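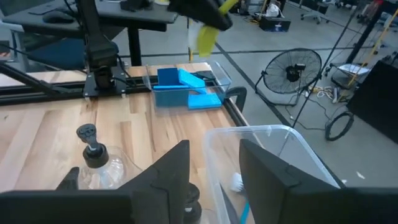
Re: [bookbinders] Waves at the spine, and is Fuma worth it
From: Orestis Tsolakis
Date: 11 November 2025

Quick one, have to leave for the train in a bit so excuse the typing. Chrysoula's message quoted so people who get the digest can follow.

Chrysoula Chatzigeorgiou wrote:

> Hello all. Second try at the family recipe book, 188 pages, sewn on tapes, rounded but not backed because I lost my nerve. The first copy came out of the press beautifully flat and by the next morning the pages were rippling all along the spine, worst in the front sections. The boards also pull outward a bit.
>
> Paper is Fuma, the cream one. I bought the 2,000 sheet carton from Fragkou because the price per sheet was so much better, and now I'm worried I've bought a mountain of the wrong thing. Is it just bad paper? Or is it my glue? I used straight PVA everywhere, spine included. Cloth is Lendden in the dark green.
>
> Also, does anyone have the little Flendar nipping press? Mine won't close evenly and I can't tell if that's me or the press.
>
> Chrysoula

OK in order.

Paper. Not bad paper, I've used the cream for years, mostly for notebooks. BUT the cartons from Fragkou are grain long unless you ask. If you're folding the sheets in half to make sections then your grain is running across the page, head to tail is what you want. Ripples at the spine the next morning = classic. The fibers near the spine take up water from the adhesive, want to swell in the up-and-down direction, can't, so they wave.

Check it before you believe me. Tear a strip each way, the clean tear is with the grain. Or wet one edge of a scrap and see if it goes wavy or just curls. Or just bend a sheet gently both ways without creasing, the floppy direction is the grain. I do the bend test and then the tear test if I'm unsure, takes no time.

If it is grain long, you haven't wasted the carton. Cut the sheets in half first, then fold the halves. You get a smaller book. For recipes that's fine imo, sits better on a kitchen shelf. Means redoing your layout though, sorry. Or keep the carton for single-sheet things, sketch pads, stab bindings, whatever, and order short grain for the recipe book. Fragkou will do it, they don't list it, you have to email. Took them a while last January, no idea what they're like now.

Glue. Straight PVA on the spine is OK but you're probably putting on too much. Thin coat, work it between the sections with your finger, wipe off whatever is sitting on top. I switched to wheat paste for the first coat and then PVA over the mull and like it much better, you can also undo it if you hate it. Paste is wetter though, so with wrong grain paper it'll be worse not better. Fix the grain first.

Boards pulling outward. Cloth is shrinking as it dries and there's nothing on the inside pulling back. Lendden pulls quite hard, the dark colors more than the light ones in my experience but I might be imagining that. Line the inside of the boards with plain paper before you put down the pastedown. Grain of the board, the lining, the cloth and the endpapers all the same way, parallel to the spine. Then leave it under weight with blotters and CHANGE the blotters. I change mine five or six times the first day. Everyone skips this, I skipped it for ages.

Section thickness, you didn't say how many sheets you fold together. With Fuma I wouldn't go over 5, it's thicker than it feels and the inner pages creep out. Then you trim and lose your margin. Also thinner thread than you think, otherwise the spine swells and rounding gets hard to control, which may be why you lost your nerve. Do back it next time! Use a bad copy to practise on, you have one now.

Flendar press, I have the older model so can't say for sure. On mine the platen hangs slightly off level until there is real pressure on it and then it's fine. Put two scraps of board of the same thickness at opposite corners, close it gently, see if both grip. If one slides out then there's a nut under the top plate you can adjust. If yours has no nut then I don't know, ask whoever sold it to you.

Would like to see the recipe book when its done. What are you doing for the endpapers?

Orestis

P.S. still looking for someone to split an order of linen tape with, last one fell through. Off list please.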